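## Medieval shoe from the Hemton ditch is older than the town thought

A leather shoe that has been passed around the internet as a "Viking boot" has finally been given a proper look, and the real answer is even better. It's a child's ankle shoe from the 1300s, it was found in the old mill ditch at Hemton, and it still has most of its stitching!

The picture that went viral in August came with a caption saying the shoe was dug up on the coast at Merrick, in a ship burial. There was never a ship burial at Merrick. Nikau Gilchrist, the leather specialist who cleaned the shoe, recognized it within minutes of a friend sending her the post.

"I had spent 7 weeks with that shoe," she said. "I know every hole in it."

Gilchrist says the giveaway is the sole. It was turned, meaning the shoe was sewn inside out and then flipped so the seam sat on the inside, and the heel was patched twice with scraps from some other shoe. The side lacing is a style well known from town digs of that period. Somebody cared enough about a small pair of feet to keep mending them.

The mill ditch has been a wonderful place to dig. Wet, airless mud keeps leather, wood and even moss in great shape, and the team has now lifted 75 pieces of shoe leather from a trench only 5 meters long. Most are offcuts, which suggests a cobbler worked close by. Two pieces carry knife marks that match, so they were probably cut from the same hide (Gilchrist was thrilled about that one).

The shoe goes on show at the Evach Museum next to a wooden bowl and a bone comb from the same layer. The bowl is cracked but complete, and you can still see the turning marks inside.

### Workshop at Madau Hall

Gilchrist is also running a hands-on afternoon at Madau Hall, where visitors can try sewing a turned sole from new leather. Doors open at 2 p.m. Kids are welcome with an adult.

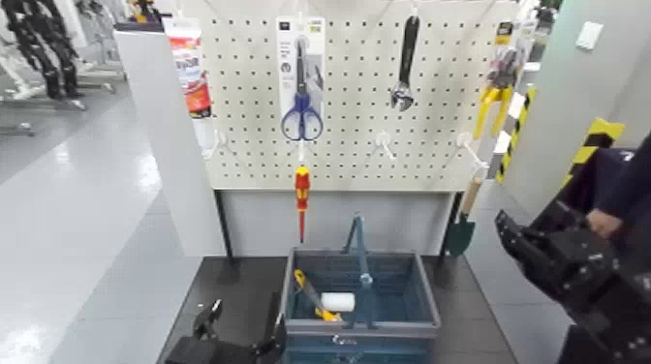 ### About that caption

The account that posted the Merrick story has since added a correction with the right place and date. Older copies are still going around, so if one lands in your feed, the ditch at Hemton deserves the credit.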